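Contester sa taxe foncière sans y laisser ses soirées

Je vous raconte comment j'ai fait, parce que l'an dernier j'ai passé des semaines à tourner en rond avant de comprendre par quel bout prendre la chose. Je ne suis pas juriste, je suis juste quelqu'un qui a reçu un avis trop élevé et qui s'est énervée (un peu).

Première étape : ne regardez pas tout de suite le montant à payer. Regardez la base, la fameuse valeur locative cadastrale. Chez moi elle avait grimpé d'un coup, et ça ne collait pas avec la revalorisation annuelle. L'avis ne détaille pas le calcul, il faut donc demander la fiche d'évaluation du logement, celle qui décrit les surfaces, les éléments de confort et la catégorie. On peut le faire par la messagerie sécurisée de son espace particulier sur le site des impôts. Trois phrases suffisent : votre numéro fiscal, l'adresse du bien, et la demande de communication de la fiche.

Quand elle arrive, imprimez-la et prenez un crayon. Vérifiez pièce par pièce. J'avais une deuxième salle de bains qui n'existe plus depuis les travaux – elle est devenue un placard – et un garage qui appartient aux voisins ! Les sanitaires, les lavabos, le chauffage central, tout ça est converti en mètres carrés fictifs qui s'ajoutent à la surface réelle, alors une baignoire en trop, ça se paie tous les ans. 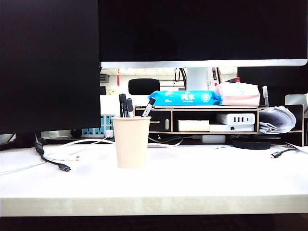 Ensuite on rassemble les preuves. Plan du logement, acte de vente, factures de travaux, quelques photos datées. J'ai tout scanné dans un seul PDF avec une page de garde qui liste les pièces dans l'ordre. C'est ma collègue Comfort Akpalu qui m'a donné l'idée, et je pense que ça a beaucoup aidé l'agent qui a ouvert le dossier.

Pour la réclamation elle-même, restez sobre. Vous indiquez l'impôt concerné, l'année, l'erreur constatée et ce que vous demandez (une rectification de la base et un dégrèvement). Gardez l'indignation pour le dîner. La date limite, en règle générale, c'est le 31 décembre de l'année qui suit celle de la mise en recouvrement, mais vérifiez sur votre avis.

Attention, réclamer ne dispense pas de payer. Il faut demander expressément le sursis de paiement dans le courrier, et l'administration peut exiger des garanties si la somme est importante. Moi j'ai payé les 1 544 euros à l'échéance, et j'ai attendu.

Si vous préférez le guichet, prenez rendez-vous et venez avec des copies. J'y suis allée un mardi, j'ai patienté 13 minutes, et la dame a corrigé le garage devant moi. Pour la salle de bains, il a fallu remplir en plus une déclaration de changement – demandez le bon formulaire sur place, ça évite un aller-retour.

Sans réponse au bout de six mois, vous pouvez saisir le tribunal administratif. Je n'en suis pas arrivée là, la décision est tombée en janvier.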